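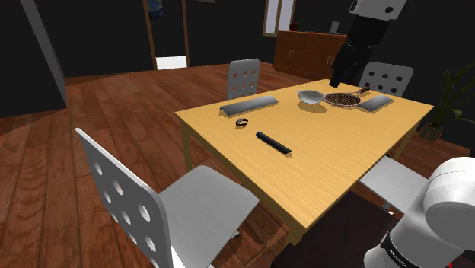
Hopkin Villanelle Notes - data card

Hopkin is a collection of 472 English poems in fixed forms, with line-by-line notes on rhyme, refrain and meter. Most of them are villanelles. The rest are sestinas, pantouns and triolets, which we kept for comparison. The notes were written by hand by two readers, and a third reader looked at every place where the two did not agree.

Version and contact

This is release 2, dated Wednesday, November 28, 2018. It replaces the first release completely, so please do not mix files from both. The numbering of poems has changed after the duplicates were removed.

The collection is maintained by Virgil Preda. Questions about the meter notes should go to Seren Samuel, and questions about rights to Lilibeth Tan.

What is in the package

poems.tsv - one row per line of verse, with poem number, stanza number, line number and text.
notes.tsv - one row per note, linked to poems.tsv by poem and line number.
sources.tsv - the printed book from which each poem was typed, with page.
guide.txt - the instructions that the readers followed.

All files are in UTF-8. Fields are separated by one tab. Stanza breaks are not saved as empty rows; you have to read them from the stanza number.

How the poems were chosen

We took only poems which are out of copyright in the United States, or for which the author gave us written permission. This means that the most famous villanelles of the twentieth century are missing. We are sorry for that, but we could not change it. Teachers who want to use the notes together with a modern poem can follow guide.txt and make their own.

A poem was accepted as a villanelle if it has nineteen lines and two refrains. Small changes in the refrain are allowed, for example a different verb tense or another punctuation mark. Poems with larger changes have the value "loose" in the column form_type.

How the notes were made

Cledwyn Voyle and Efa Samuel each read all the poems and marked them separately. They used Vornolum, our own small program for marking verse, and exported the notes at the end of every month. Seren Samuel then decided the disagreements. There were 1431 of them, and the greater part concerned meter. Rhyme was much easier, except for words that rhymed in older pronunciation, such as "love" and "prove". These are marked "historical" and are counted as full rhymes.

The column refrain has the values A1, A2 or empty. The column change tells if a repeated line is identical to its first appearance. We compared spelling and punctuation but ignored capital letters at the start of the line.

Known problems

Some poems have up to nine possible readings of one line in the meter column. We left all of them, separated by a semicolon. If your program expects one value, take the first.

The pantouns in the October delivery were typed from a damaged copy. Where a word could not be read, it is replaced with three question marks.

The notes say nothing about theme or tone. Earlier we had a column for mood, but the two readers agreed on it so rarely that we took it out - it is still in the old release for those who need it.

Use and citation

The notes may be used freely for teaching and study. For the poems printed with permission, please check the column rights in sources.tsv before you publish them again. To cite, write: Preda and others, Hopkin Villanelle Notes, release 2.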